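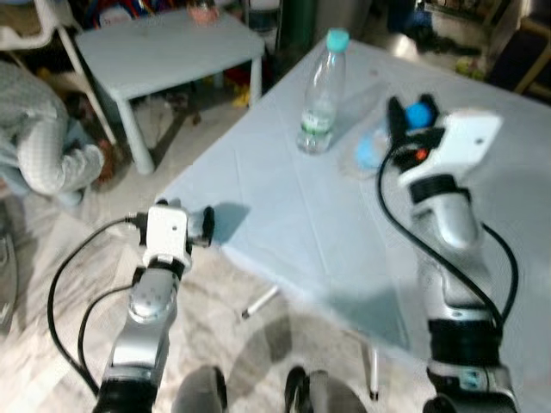

4.3 Montagem da mesa e gravação das demonstrações bimanuais

Esta secção descreve a preparação do posto de recolha e a gravação de episódios com os dois braços, segundo o método de aprendizagem por demonstração usado no projeto Folano. Pressupõe-se que a calibração cinemática (secção 3) foi concluída e que o software Pluvard está instalado no computador de controlo.

4.3.1 Preparação da superfície

1. Coloque a mesa em frente da base do robô, a uma distância que permita a ambos os punhos alcançar o centro do tampo com os cotovelos fletidos.
2. Cubra o tampo com uma toalha de plástico lisa, de cor clara. Os vincos de dobragem são admissíveis. Não os elimine entre sessões do mesmo lote.
3. Deixe a toalha cair sobre o bordo próximo e verifique que nenhuma garra a prende ao descer até à altura mínima de trabalho.
4. Registe a altura do tampo no ficheiro de configuração. Tolerância entre sessões: 7 mm.

Nota: o fundo não precisa de ser neutro. O protocolo Folano prevê recolha em espaços habitados, com mobiliário, brinquedos e pessoas no campo da câmara da cabeça. Mantenha as pessoas fora do volume de trabalho dos braços.

4.3.2 Cabos

5. Encaminhe o cabo de cada módulo de punho pelo lado exterior do braço, com uma folga em arco suficiente para a rotação completa do punho.
6. Rode cada punho lentamente até aos dois limites. O cabo não deve ficar esticado nem passar entre os dedos da garra.

CUIDADO: um cabo preso na articulação do cotovelo pode arrancar o conector do módulo. Interrompa o movimento ao primeiro sinal de tensão.

4.3.3 Disposição dos objetos

7. Selecione os objetos do conjunto Bruvar indicados na folha de tarefa. Cada disposição deve incluir pelo menos um objeto rígido, um deformável e um transparente. Uma bola azul, um saco de plástico amarrotado e uma garrafa de água parcialmente cheia cumprem este requisito.
8. Feche bem a tampa das garrafas antes de as colocar na mesa.
9. Posicione o objeto alvo ao alcance do braço designado. Os restantes servem de distratores e podem ficar próximos da trajetória da garra.
10. Altere a disposição a cada 20 episódios. Dentro de cada série, desloque apenas o objeto alvo.

Nota: os reflexos em plástico transparente degradam a estimativa de profundidade. O método não utiliza o mapa de profundidade como entrada da política, pelo que estes episódios não devem ser rejeitados por esse motivo.

4.3.4 Gravação

11. Leve os dois braços à posição de repouso, com as garras abertas.
12. Inicie o episódio no Pluvard e aguarde a confirmação de sincronismo entre as câmaras e os codificadores.
13. Execute a preensão com o braço designado. Mantenha o outro braço sobre a mesa, com a garra aberta, salvo indicação contrária na folha de tarefa.
14. Após a preensão, eleve o objeto e mantenha-o imóvel durante, pelo menos, 22 fotogramas antes de prosseguir.
15. Termine o episódio e atribua a etiqueta: êxito, falha ou falha recuperada.

CUIDADO: não introduza as mãos no volume de trabalho com os motores ativos. Para repor objetos, acione primeiro a pausa de ambos os braços.

4.3.5 Resultados de referência

A política de referência foi treinada com 485 episódios gravados segundo este procedimento, sem segmentação prévia dos objetos. A supressão das falhas recuperadas do conjunto de treino reduziu a taxa de preensão em quase 20 pontos percentuais nos objetos deformáveis e não teve efeito mensurável nos rígidos. Conserve, portanto, estes episódios.

As sombras dos braços sobre a toalha variam com a iluminação. A normalização de Stüber (secção 5.2) compensa variações lentas, mas não a passagem de luz natural a artificial durante um episódio. Nesse caso, descarte o episódio e repita a partir do passo 11.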